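Practise in a made-up room first

By Paraskevi Karras

At the Trarncombe workshop we have spent 2 winters on a home robot, and I think we should do most of its early work in simulation. Some members call that playing computer games. I disagree. A real dresser costs money to mend and a rendered one doesn't.

What the close view teaches

Near the fingers there is often little to go on: a slab of speckled gold, some flat maroon, a patch of blue with dark slots. If our code can't cope with plain shapes and odd colours, it has no business near a kitchen. 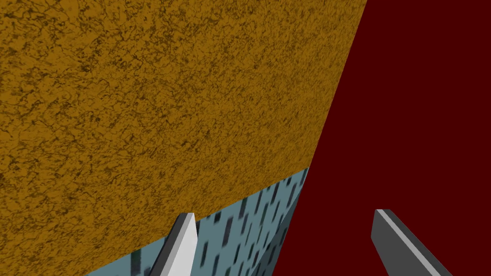
What the wide view teaches

I changed my mind about furniture last October, after 1,341 runs on the Jirninari build. We had been tuning the grip and ignoring where the body stood. Drawers made me look at the whole machine: torso, both arms, the gripper on one side and the fingered hand on the other.
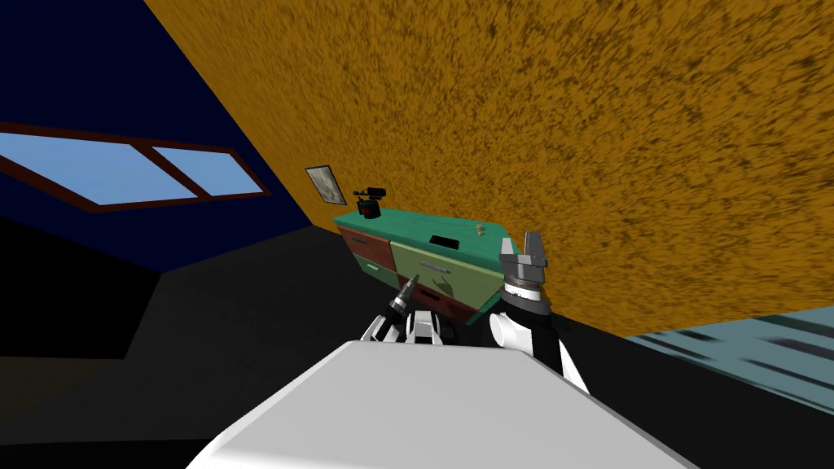 So my vote is to put off buying the second arm. The 15 members who pay for bench time would get more from a better computer, and we could spend 10 evenings on drawers alone before anyone picks up a spanner.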